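Finally got around to the new Nellus record, the one I kept putting off after the split single with Toprak left me cold. I've now played it all the way through five times, mostly between 10 and midnight with the window open, and I think it's the best thing they've done since the demo.

It's short. Nine songs, and only one goes past the three-minute mark. The guitars are lower in the mix than before, which I didn't like the first time and now do. The drums sound like they were recorded in a stairwell. Side B opens with a slow one that drags on purpose, and then "Dalier" comes in at twice the speed and stays there until the end.

The lyrics are printed on the insert this time, very small. I needed my reading glasses. Most of the songs are about work, and one is about a bus line that got cut.

My copy is number 837, on black vinyl with a slight warp that doesn't affect play. I paid 16 dollars plus shipping. The sleeve is thinner than I'd like – get an outer if you plan to keep it.

They're playing Clornton in November with Toprak opening. The room holds 70 people and there's no advance sale, so I'll get there early. Last time the opener went on at 7:30 and I missed half of it looking for parking.

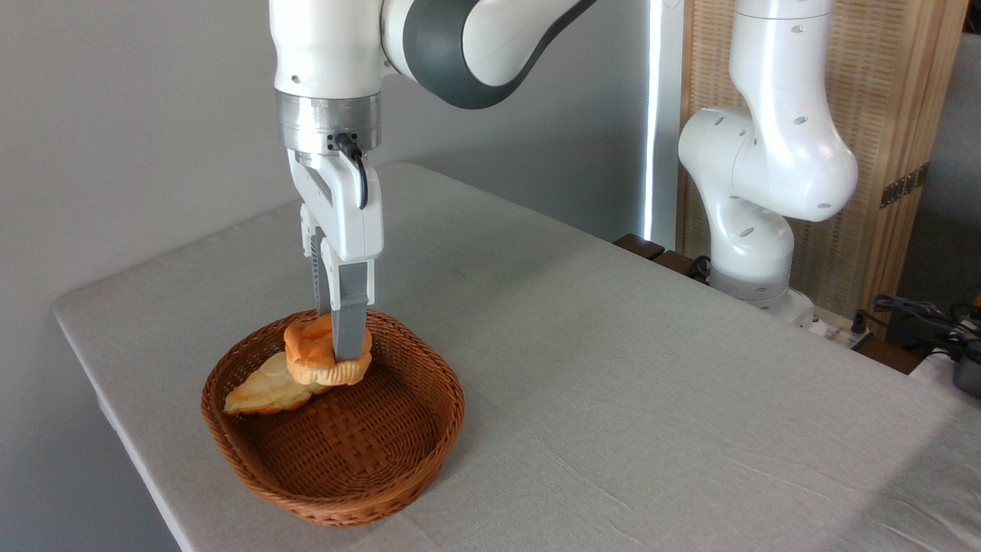
*Bread and a wicker basket.*

Next post will be the tape roundup. I have a stack of them and the deck is eating every third one, so it may be a while. If you sent me something over the summer, I have it and I'll get to it.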